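Posted 17 May 2012 by the bench editor
Reading time: 3 min

The Skaltlow 31-piece PC service kit: I like this one a lot

I've been using the Skaltlow kit since last August, and I keep meaning to write it up. It's a zip case with drivers, two pairs of tweezers, a grounding strap, a plastic pry tool, a parts tray and a little folding mirror. I bought it from Goossens (catalog number 1829 if you want to find it, the website search is hopeless) to replace a drawer full of odds and ends, and I've reached for it on every tower I've opened since.

The big driver is the star. The handle is fat enough to get some real turning force out of, and the shaft is long, so you can get at a board screw without scraping your knuckles on the drive cage. The tip is magnetic but only mildly, and that suits me fine. My old Losetti would grab a screw out of the tray from an inch away and then refuse to let go of it!

For a tool like this I care most about how it does in the crowded corners, and a green desktop board with the memory slots running right across it is a good place to find out.

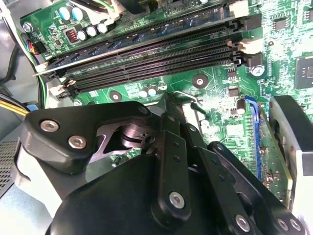
One module in, three slots free, white and black latches alternating.

Memory doesn't need a driver at all, of course, but the pry tool has turned out to be lovely for latches. It has a flat, slightly hooked end, and you can rest it on top of a latch and lean. No slipping off and jabbing a capacitor (I've done that, with a butter knife, years ago, and I'm not proud of it). If a module is sitting at a tilt, open both latches all the way, lift it out and start over. Then press one end and the other until the latches come up by themselves.

The tweezers are good too, especially the bent pair. I use them on those skinny colored leads that go to the small connectors at the edge of a board. Pull on the plug body and leave the wires alone. The straight pair is a bit springy for me, and I've ended up using it mostly for dust.

The mirror I expected to hate. It's about the size of a stick of gum and it scratches if you look at it wrong, but it's great for reading a label that faces the wrong way. You don't need it on every machine.

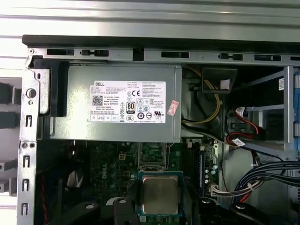
Hardware Bench | Vivitz Community Computer Club

With the side panel off a Dell like this one, the power supply label is right there to read, 80 PLUS logo and all, and you can note down the part number before you go shopping for anything. I copy it onto masking tape and stick the tape inside the lid of the kit. It beats opening the case a second time.

Now the grumbles. The zipper is stiff at the corners. The parts tray has 3 compartments and I'd happily pay extra for more, as case screws and drive screws end up sharing. The strap is short, so clip it on before you get comfortable. And the smallest bits all look alike in bad light, with the sizes stamped so faintly that I went over mine with white paint.

None of that has sent me back to the drawer. If you work on desktops even a few times a year, get one, and put a spare pair of bent tweezers in the same order.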